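Okay, settling in with a cup of tea because I want to tell you all about the dining table, and it is going to take me more than one post. Bear with me, I've had a long week and this is the nicest thing that came out of it.

For those of you who are new (hello, there seem to be a few of you since the bathroom shelf posts!), our dining table is where everything lands. We eat on it, we fold laundry on it, and every toy in the house ends up on it sooner or later. I love that table. I could also go days without seeing the wood.

So on Monday's list, which I keep on the fridge and mostly ignore, I had written one word: TABLE. No plan, no system. I just wanted to get down to the grain again.

The table came from Ornano, the secondhand furniture place out past the car wash, and I paid 80 dollars for it. It has this grayish brown finish with big swooping grain lines, and when the light comes in low some patches go almost blue. My sister-in-law thinks it looks like a riverbed. I think she's right, and I think about it every time I wipe it.

Step one was the paper. Mail, school flyers, a seed catalog from last February, the instruction booklet for a Valtonen hand mixer we gave away. Almost all of it went to recycling. I kept the booklet for a minute out of guilt and then let that go too.

Step two was the breakables, meaning two mugs and a candle. Those took me as long as it takes to walk to the kitchen and back, plus a snack.

Step three was the small stuff, and this is where I slow down every single time. I pick up a little plastic thing and I turn it over and I wonder what it goes to, and before I know it I've been standing there long enough for the tea to go cold.

My one rule this time was a single box. Everything small and playful goes in the box, I don't sort it while I'm clearing, and the box gets sorted later on the rug where I can sit down. I used a plain white one I already had. Please don't go out and buy bins first! I have bought so many bins.

Soft things go in first, because they fill the bottom and keep everything else from rattling around. Then whatever is left gets tucked in on top or down the sides, wherever there's room.

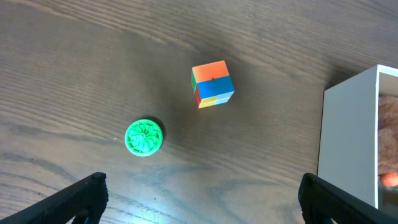 Last changed: 2019-11-10

You're seeing it near the finish, with the cube and the little green round thing still out on the wood and the box standing open at the side with something fuzzy and tan in it. I can't tell you how happy all that bare table made me. Look at that grain!

A word about the cube, because somebody always asks when a puzzle turns up in one of my threads. It's one of the small ones, two by two, and I was so smug when I got it because I figured fewer squares meant easier. Well. I've had one side come out nice and I have never once gotten the rest to follow. It stays on the table longer than anything else because whoever walks by gives it a twist.

The green piece is my favorite, and I don't know what it belongs to. It's round like a cap, with a smooth rim, and inside there's a swirly pattern that looks like a flower, or maybe a fan, depending on your mood. I've asked everyone in the house and got shrugs. If you recognize it, please tell me, I would love to put it back with its family.

Until then it lives in what I call the Waiting Jar, an old Clavari jam jar on the windowsill. Mystery pieces get to stay in there until spring. I used to throw them out right away, and then of course the thing they belonged to would show up two days later, so now they get a grace period.

Once the last bits were off I wiped the whole table with a damp cloth and then a dry one, going along with the grain. I don't use polish on it. The fancy stuff left it streaky and everyone's sleeves smelled like lemons.

A few of you wanted to know how long this took. Longer than it should have! I stopped for a phone call, and for lunch, and once to sit on the floor and read half a picture book that had slid behind the bench. If you skipped all of that you could do it in an afternoon and still have time to make soup.

Sorting the box is tomorrow's job. My piles are going to be keep, pass along, and ask first. That last one is for anything I'm tempted to quietly give away that somebody might miss - I have learned that lesson with a certain stuffed rabbit and I won't be repeating it.

The pass along pile goes to the toy swap at Mandarby Hall, which is a lovely thing if you're local. You bring what you're done with, you take home what you like, and there's usually cake.

Dinner tonight is at the clean table, with actual placemats. I'll post the sorted box when it's done, and if you're clearing a table of your own this week, show me, I want to see what color yours is under there.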